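Home > Boards > Timber and Finishes > Dark stain gone blotchy on a desk top, strip or live with it?

gumleaf_garage
Posts: 41
Picked up a second-hand desk in Hadasthorpe in October and decided the top was too orange for the room. Sanded it back to 180 grit, wiped it down, one coat of dark brown oil-based stain. It dried patchy. Some bits are nearly black and others still show the red underneath. I left it overnight and put a second coat on, hoping it would even out. The dark parts got darker and the red parts stayed much the same.

I don't know the timber. The seller said walnut but the underside is pale and quite light to lift, so I doubt it. The top is solid boards, no veneer that I can find on the ends.

Do I strip it, or put the clear coat on and get used to it?

plumb_bob_5
Posts: 1113
Sounds like pine, or one of the other softwoods. They take up stain unevenly and a second coat never fixes it. You needed a conditioner or a thin wash coat of shellac first. Strip it, sand to 120, wash coat, light sand, then a gel stain. Gel sits closer to the surface and doesn't chase the soft grain.

Did you get all the old varnish off? Leftover varnish in the pores will do the same thing, and in that case the timber isn't the problem.

gumleaf_garage
Posts: 42
Fairly sure I did, but I used an orbital and I was going quickly by the end. There could be some left near the back edge.

kettle_and_kiln
Posts: 306
I'd leave it. A bit of mottling on a dark top looks fine once there are things on it, and most of the desk will be under a lamp and a keyboard anyway. The grainy dark brown look is what I like in a desk or a reading table.

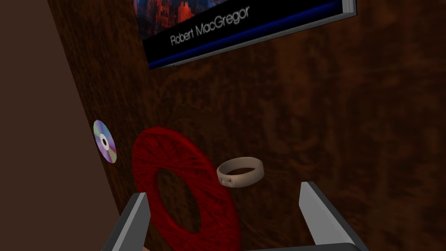

Finishes: Stain and Colour

kettle_and_kiln
Posts: 307
Meant to add, people pay good money in the shops at Unudgate for tops with patches of red and near-black through them. Put your satin poly on and see how you feel in six months.

plumb_bob_5
Posts: 1114
Disagree. Once the poly is on, it's twice the work to get back to bare timber. If there's any doubt at all, sort it out before the clear coat. And there's a difference between figure in the timber and stain that hasn't gone on evenly. You can tell the two apart from across a room.

kettle_and_kiln
Posts: 308
You can tell. Most visitors can't. It's a desk.

saltbush_sue
Posts: 88
There's something to try between those two. I had the same trouble with a sideboard and used a toner – basically clear lacquer with a bit of colour in it, sprayed in light passes. It pulls the pale areas down towards the dark ones without soaking in. Five thin coats did it, with fine grey pads between the last couple. You need good ventilation and a proper respirator, and let the stain dry fully first. I waited a week because the garage was cold.

It won't lighten the nearly black parts. If those are what bother you, wipe them with mineral turps on a rag while the stain is still fairly fresh. After a few days you won't shift much.

plumb_bob_5
Posts: 1115
Toner is fair advice. I'd still do a test on the underside first. If the underside goes blotchy on clean sanded timber, you've got a softwood and you'll need the wash coat. If it goes on evenly, it was old varnish on the top.

gumleaf_garage
Posts: 43
Did the test this afternoon. Sanded a patch underneath by hand and put the same stain on. It's blotchy there too, though not as bad as the top, so I might have both problems. The hardware place in Alvarado has shellac flakes but no gel stain in a dark colour. Is it worth driving to Jarkville for it, or can I put the same oil stain over the shellac?

plumb_bob_5
Posts: 1116
You can use the same stain, it'll just come out lighter. Mix the shellac thin, about a one-pound cut, and make sure it's dewaxed or the poly may not stick.

saltbush_sue
Posts: 89
Agree on dewaxed. Do another patch underneath before you touch the top.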